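How Do You Choose a Hand for a Robot?
Sisgate Science Pages for ages 8 to 12
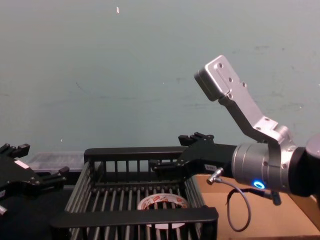
A robot arm is not much use until something is fixed to the end of it. The arm does the reaching. The part on the end does the holding, and it is called a gripper. You can think of it as the robot's hand, although most grippers look nothing like yours.

People who work with robots spend a lot of time trying out different grippers. They want to know which one suits which job. This page explains how they do it.

What kinds of grippers are there?

The most common kind is the parallel gripper. It has two fingers that slide toward each other and stay facing the same way the whole time. If you hold your hands flat in front of you and bring your palms together, you are moving like a parallel gripper. It is simple and strong, and it is good at picking up boxes, blocks and bottles.

A suction gripper has a rubber cup. Air is sucked out of the cup and the object sticks to it. This works well on smooth things such as glass or a shiny carton. It works badly on a woolly jumper, where the air leaks through.

A soft gripper has bendy fingers that curl when they are pumped full of air. It can pick up a strawberry without squashing it. It is not so good with heavy things.

There are also grippers with three, four or five fingers. These can do more, but they have more parts to break and they are harder to control.

What makes a test fair?

Say you want to compare two grippers called the Mutmont and the Ikarora. You let the Mutmont pick up a tennis ball and you let the Ikarora pick up a wet bar of soap. The Mutmont wins. Is it the better gripper?

You can't tell. The jobs were different. To be fair, both grippers need the same object, in the same place, with the same arm moving at the same speed. You should change only one thing at a time, and in this test the thing you change is the gripper.

You also need to do it more than once. Anyone can be lucky. In a small test you might try each object 30 times with each gripper. In a big test it might be 400 times. Then you write down how many tries worked and how many didn't.

Here is what a page from a test book could look like.

Gripper: Mutmont
Object: roll of tape, lying flat
Tries: 400
Picked up and held: 87
Dropped or missed: 313

That is a poor score, but it is still useful. It tells the testers to look for the trouble.

Why is a roll of tape tricky?

Pick up a roll of sticky tape and watch what your fingers do. You might pinch it across the outside. You might put one finger through the hole and squeeze the ring. You did that without thinking, but a robot has to be told, or has to learn, where its fingers should go.

If the roll is too wide for the gripper to open around, the hole is the only choice left. If the roll is inside a crate, the arm also has to reach down without bumping the sides. The same roll on a bare table is a much easier job.

Are two arms better than one?

Sometimes. One arm can hold a box still while the other takes something out of it. Two arms can lift a long object from both ends. But two arms can also crash into each other, so the controller has to keep track of both.

The controller is the computer that tells the motors when to move and how far. A slow controller can make a good gripper look clumsy. That is why testers compare controllers too — with the gripper kept the same this time.

What about cables?

Many grippers need a cable for power and messages. The cable must be loose enough for the wrist to turn. If it is too tight it may pull out. If it is too loose it can catch on things. Checking the cable is one of the dull jobs that gets done before every test.

Try it yourself

You will need kitchen tongs, a clothes peg, a bowl and 7 small objects from around the house. Ask an adult before you borrow the tongs.

Put the objects on a table. Move each one into the bowl using only the tongs. Do this five times for each object and write down your drops. Then do it all again with the peg.

Which objects were hard for both? Was there one that the peg did better? Now close one eye and try the tongs again — a robot with only one camera can have trouble judging how far away things are, too.

Words to know

Gripper: the part of a robot that holds things.
Parallel: side by side and always the same distance apart, like train tracks. The fingers of a parallel gripper stay parallel even as the gap between them gets bigger or smaller.
Controller: the computer that tells a robot how to move.

Next in this series: How Does a Robot Know It Has Dropped Something?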